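Skustis 150 Wall-Mount Dehumidifier

Part number: SK-150-W
Category: Air treatment / Basement and crawl space
Availability: Ships from the Uramine warehouse, Monday through Friday

Overview

The Skustis 150 is a fixed dehumidifier for basements, storage rooms, workshops and small archives. It hangs on a wall rail and drains by gravity or by the optional lift pump. The unit is meant for continuous duty in rooms that stay closed for long periods. It is not rated for outdoor use, for pool rooms, or for spaces where solvents are stored.

The 150 replaces the earlier Skustis 121. The wall rail and drain fitting are unchanged, so a 121 can be swapped for a 150 without new holes. The filter is not shared between the two models. The 121 filter will go into the slot but leaves a gap along the lower edge, and air will bypass it.

Operation

Room air enters through the lower grille, passes the filter and the cold coil, and is reheated slightly by the warm coil before it leaves at the top. Water runs off the cold coil into a sloped tray and out through the drain fitting on the right side. A float switch in the tray stops the compressor if the drain is blocked. The fan keeps running for three minutes after any stop.

The humidity setting is adjusted in steps of five percent. For general storage, 50 percent is a suitable starting point. Paper and leather goods may call for a different setting, and the owner should follow the advice of whoever looks after the collection. Setting the unit lower than the room needs will raise power use and will not dry the walls any faster after a leak.

Defrost is automatic. When the cold coil drops below the set limit, the compressor stops and the fan continues until the coil clears. In rooms below 60 °F, expect defrost periods to be more frequent and the daily water removal to fall.

Specifications

Mounting: wall rail, supplied
Drain: gravity, right side; left side with kit SK-DL
Air flow, high speed: 150 cubic feet per minute
Supply: 115 V, 60 Hz, grounded outlet
Cord length: 6 ft
Filter: washable, SK-F150
Compressor restart delay: 3 minutes
Settings kept after power loss: yes

Placement

Leave 12 inches of clear space in front of the lower grille and 8 inches above the outlet. Do not mount the unit behind a door that is normally left open. Shelving may stand on either side, provided the filter can still be pulled straight out.

The wall must carry the full weight of the unit. On drywall, the rail has to be screwed into at least two studs. On block or poured concrete, use the sleeve anchors in the bag marked B. The rail must be level. A unit that tips to the left will hold water in the tray and trip the float switch.

Drain line

The drain hose must fall along its whole length. Do not loop it, and do not push the end below the water line of a floor drain. Where there is no drain below the unit, fit the Tomaszewski lift pump, sold separately under part number TP-333. The pump plugs into the socket under the side cover and takes its power from the dehumidifier. No second outlet is needed. 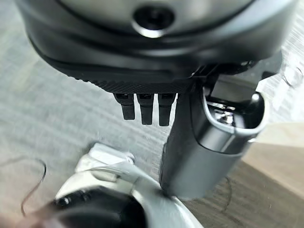
Flush the hose with clean water twice a year. In rooms with dusty air, check the tray at the same time and wipe it out with a damp cloth. Do not use bleach on the tray or on either coil.

Filter care

Wash the filter in lukewarm water once a month during heavy use. Let it dry fully before putting it back. The filter light is a timer and does not measure dirt. Hold the reset button for five seconds after each wash.

Accessories

SK-F150 Replacement filter
SK-DL Left-side drain kit
SK-R Spare wall rail with anchors
TP-333 Tomaszewski lift pump with 15 ft of tubing
RK-60 Rikeo remote humidity sensor, wired

The Rikeo sensor takes over from the built-in one as soon as it is plugged in. Mount it at shelf height, away from outside walls and out of the air stream from the outlet.

Warranty and service

Two years on parts, five years on the sealed system. Filters and hoses are not covered. Keep the serial label, located behind the filter.

Technical questions before ordering: Chie Kamata, product support, 8:00 a.m. to 4:30 p.m. Orders for left-side drain units placed after the end of May ship with the kit already fitted.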